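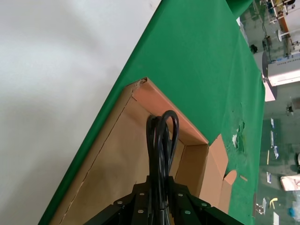 4.2 Häuserteilung in der Sammlung Molleck

Die Sammlung Molleck umfasst 159 handgezeichnete Geburtshoroskope, und schon beim ersten Durchblättern fällt auf, wie frei ihre Zeichner mit den zwölf Häusern umgingen. Äquale Häuser stehen neben Quadrantenhäusern, manchmal im selben Konvolut und, was uns besonders gefreut hat, zweimal sogar auf demselben Blatt! Für die Auswertung ist das ein Glücksfall, verlangt aber einen klaren Begriff davon, was bei der Teilung eigentlich projiziert wird. Die Öffnung des Kartons auf dem grünen Tuch (Abb. 3) ist rechteckig und erscheint in der Schrägsicht doch als verschobenes Parallelogramm; ganz ähnlich geraten gleiche Abschnitte des Himmelsäquators ungleich groß, sobald man sie auf die Ekliptik überträgt. Wer das einmal verinnerlicht hat, liest die oft gescholtenen »schiefen« Häuser mit anderen Augen.

Abb. 3: Offener Karton, schräg von oben.

Am deutlichsten wird der Effekt in den Blättern aus Kendstead. Dort schrumpfen einzelne Häuser auf wenige Grad, während die benachbarten fast ein ganzes Zeichen verschlucken. Declercq hat sämtliche Häuserspitzen mit Pluvero nachgerechnet und dabei 6 Blätter gefunden, deren Aszendent zur angegebenen Uhrzeit nicht passt, wohl aber zur Ortszeit des Nachbarorts. 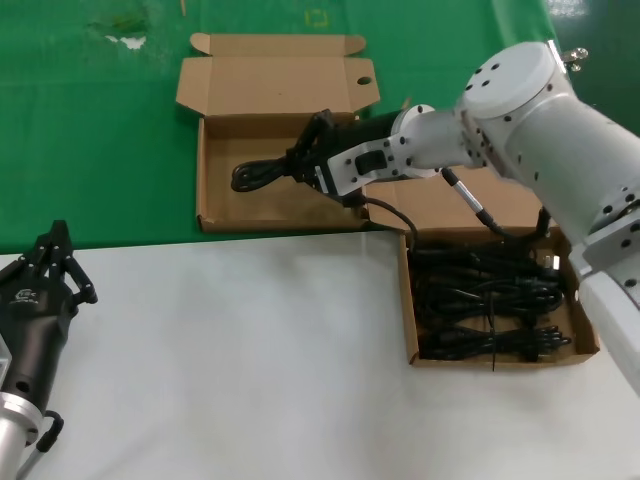 – 134 –

Dass die Zeichner hier eine fremde Häusertabelle benutzten, liegt nahe, und Dewulf konnte im April tatsächlich eine solche Tabelle im Bestand Ackah ausfindig machen. Sie ist an den Rändern dicht beschrieben, mit Korrekturen für das zweite und dritte Haus, wunderbar pedantisch und in mindestens zwei Händen. Die Abweichungen gegenüber unserer Nachrechnung bleiben in den Eckhäusern klein, in den Zwischenhäusern wachsen sie merklich an. 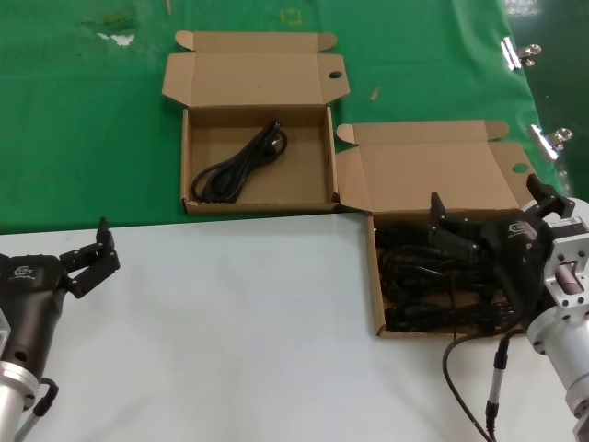 Ändert die Wahl des Häusersystems auch die Stellung der Planeten in den Tierkreiszeichen?

Die Zeichenstellung bleibt in jedem System dieselbe, nur die Zuordnung der Planeten zu den Häusern kann wechseln.

Für die Deutungstexte ist gerade dieser Wechsel ergiebig. Ein Mars kurz vor der Spitze des zehnten Hauses wird von manchen Schreibern noch dem neunten zugeschlagen, von anderen schon dem zehnten, und die Texte laufen entsprechend auseinander. Abschnitt 4.3 verfolgt diese Grenzfälle im Einzelnen.

Zuletzt aktualisiert: April

Verwandte Beiträge
Frans Declercq: Häusertabellen im Bestand Ackah
Arnout Dewulf: Randnotizen und Schreiberhände in Kendstead
Aszendent und Ortszeit: Nachrechnungen mit Pluvero

Kontakt | © Redaktion und Autoren | Nach oben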